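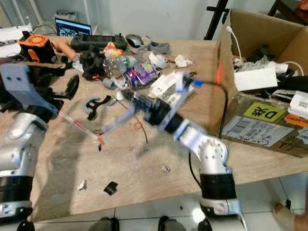
Passei boa parte de fevereiro com o kit bimanual da Dratix, na versão com garras de dois dedos e câmara de pulso. Ficam as notas, por ordem de interesse para quem pondera a compra. Não recebi nada do fabricante; o kit foi alugado à Niltar, com opção de aquisição no fim do período.

## Montagem e cablagem

Os braços chegam pré-calibrados de fábrica. A calibração serve para mover as juntas, mas não chega para coordenar os dois lados: convém repetir a rotina de alinhamento entre bases antes do primeiro programa. A documentação trata disto num anexo, quando devia estar no capítulo de arranque.

O cabo da garra corre por fora do braço. É uma solução barata e fácil de reparar, com o inconveniente previsível: em rotações amplas do pulso, a folga tem de ser bem medida. Com folga a menos, o conector trabalha à tração. Com folga a mais, o cabo forma um laço que apanha objetos leves. Acabei por limitar por software a rotação da última junta, e perdi com isso algumas poses de preensão úteis.

## Tarefa de teste

Usei uma só tarefa, arrumar uma mesa desordenada: garrafas de plástico, embalagens, lenços amarrotados, peças impressas, rolos de fita. Objetos sem modelo CAD e sem posição fixa. Os testes de catálogo, com cubos de cor uniforme, dizem pouco sobre o comportamento de uma garra perante plástico transparente.

Corri 30 ciclos com a política fornecida e outros tantos depois de a afinar com 50 demonstrações minhas, gravadas por teleoperação. Resultados, em termos qualitativos:

- Rígidos e opacos: sem problemas dignos de nota, antes ou depois da afinação.
- Transparentes: a estimativa de profundidade falha no contorno e a garra fecha cedo. A afinação melhora, não resolve.
- Papel e fita soltos: os dedos empurram em vez de agarrar. É uma limitação da geometria da ponta.
- Objetos finos pousados na diagonal: o planeador hesita entre os dois braços e, por vezes, troca de braço a meio da aproximação.

Este último ponto levou-me a escrever ao suporte.
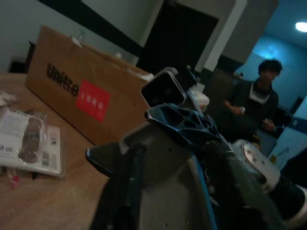 A resposta veio de Ottilie Kofler, da equipa de integração, e foi objetiva: a atribuição de braço é recalculada a cada nova observação, sem histerese. Há um parâmetro para a fixar, ausente do manual. Com ele ativo, as trocas desapareceram nos meus testes, à custa de trajetos um pouco mais longos quando o objeto está perto da linha média.

## Câmara de pulso

O suporte vazado pesa pouco e não introduz vibração que eu tenha conseguido medir. O campo de visão é generoso e abrange bastante fundo. Quem treinar políticas visuais deve variar o que existe atrás da mesa durante a recolha, ou mascarar essa zona. Não fiz nem uma coisa nem outra na primeira série e tive de a repetir.

## Alternativas

O Ortner tem melhor repetibilidade e cablagem interna, mas o SDK é fechado e a licença é anual. O Stotevo é mais simples de instalar, embora só aceite um braço por controlador, o que complica a sincronização.

## Decisão

Prolonguei o aluguer por 2 meses e não exerci a opção de compra. Faltam-me dados sobre o desgaste do conector da garra, e quero experimentar pontas mais finas para o papel. Os ficheiros de configuração, incluindo o parâmetro de atribuição, seguem por correio eletrónico a quem os pedir.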